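Tagebuch, Freitag, abends

Sauerteig, Ansatz Nr. 46. Der Starter stand seit gestern Mittag bei Zimmertemperatur, Hydration 100 Prozent, Roggenvollkorn aus der Mühle Erkley. Volumen beim Öffnen knapp verdoppelt, Geruch mild, kaum Essignote. Für den Hauptteig Weizen 1050 von Caltilmont genommen, die neue Charge. Sie bindet spürbar mehr Wasser als die alte. Nach dem Mischen war der Teig zu fest, also in zwei Gaben 20 Gramm nachgeschüttet und eingeknetet.

Autolyse auf eine Stunde verlängert. Währenddessen die Temperaturkurve der letzten Woche durchgesehen. Der Gärraum fällt nachts ab, sobald die Heizung abschaltet, und braucht bis zum Vormittag, um sich zu erholen. Das erklärt die dichte Krume im unteren Drittel besser als meine Vermutung mit dem Salz.

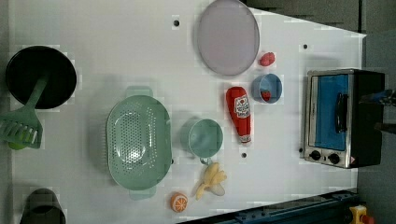 Selamawit Zeleke hält das für zu einfach gedacht. Eine kühle Nacht verzögere den Teig nur, sie mache ihn unten nicht dichter als oben; ich solle zuerst die Unterhitze prüfen und den Stein länger aufheizen. Sie backe mit demselben Mehl, bei ihr sei der Boden einwandfrei.

Einwand notiert. Der Stein liegt bisher 30 Minuten im Ofen, ein Messwert seiner Oberfläche fehlt mir. Thermometer von Wako bereitgelegt, Batterie leer, Ersatz erst morgen.

Stockgare in der Wanne, dreimal gedehnt und gefaltet. Beim ersten Mal riss der Teig an einer Ecke ein, beim letzten ließ er sich ohne Widerstand ziehen. Oberfläche glatt, am Rand einzelne Blasen. Danach vorgeformt, Rand mit der Karte gelöst, Arbeitsfläche nur angefeuchtet, kein Streumehl. 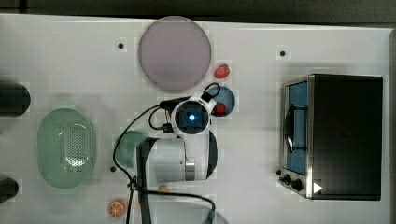 Nachtrag, 22 Uhr

Teig geteilt, 2 Laibe. A geht in den Kühlschrank, B bleibt im Gärraum und wird vor dem Schlafen gebacken. Mehl, Salz und Wasser sind identisch, unterschiedlich ist allein die Stückgare. Den Stein lasse ich heute für B unverändert bei 30 Minuten, sonst ändere ich zwei Größen zugleich und kann hinterher nichts zuordnen.

Die Gärkörbe von Mirby saugen weniger als die alten aus Peddigrohr. Dünn mit Reisstärke ausgestäubt, Schluss nach oben. Fingerprobe bei B nach 50 Minuten: Delle kommt langsam und vollständig zurück, also noch zu früh.
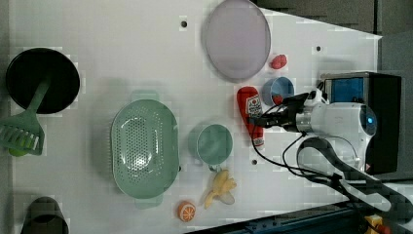

Nach weiteren 20 Minuten blieb ein Rest der Delle stehen. Eingeschossen bei 250 Grad, geschwadet, nach 10 Minuten Dampf abgelassen und auf 210 zurückgestellt. Der Schnitt öffnete sich sauber, allerdings nur auf einer Seite. Klinge wechseln.

Gewicht nach dem Backen nicht genommen, Waage war schon weggeräumt. Ärgerlich, der Ausbackverlust fehlt jetzt in der Tabelle. Klopfprobe hohl. 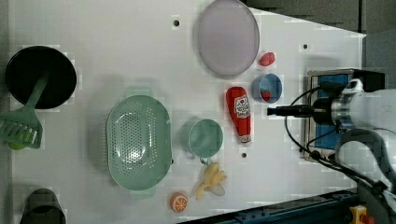

Angeschnitten wird B erst morgen früh. A kommt um 7 Uhr aus der Kälte und direkt in den Ofen, diesmal mit gewogenem Teigling. Stein dann 3 Stunden später noch einmal leer aufheizen und alle 10 Minuten messen, falls ich eine Batterie bekomme. Starter aufgefrischt im Verhältnis 1:5:5, steht auf dem Regal neben der Tür.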